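Spray bottles: cleaning, labeling and fixing the trigger
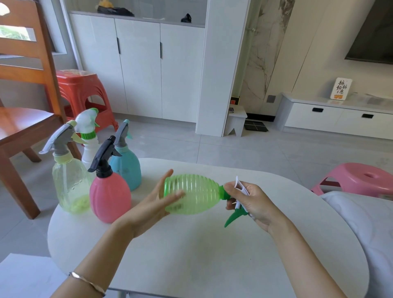

Most spray bottles get thrown out while there is still plenty of use in them. The usual trouble is a clogged nozzle, and warm water will take care of that.

Empty the bottle and rinse it twice. Fill it a third of the way with warm water, put the head back on and pump until the spray runs even. If it still spits, unscrew the head and stand it nozzle down in a cup of white vinegar for 15 minutes. Pump clean water through it afterward. Never use vinegar on a head that has had bleach in it.

A trigger that moves but brings nothing up is sucking air. Check that the tube reaches the bottom of the bottle and that the collar is on straight. Tubes slip out of the head more often than they break, and you can push them back in by hand.

Give each bottle one job and keep it there. Different colors help, say green for glass and pink for the bathroom, but label them too. Write the contents and the month you mixed it on a slip of paper and cover it with clear packing tape, all the way around so the ends overlap. Fitriani Lubis wrote in to say hers have held up since February.

For everyday glass cleaner, mix 2 cups of water with 2 tablespoons of white vinegar. Plain water is fine for misting plants, in a bottle that has never held cleaner.

Store bottles upright with the nozzle turned to off, out of the sun and out of reach of children.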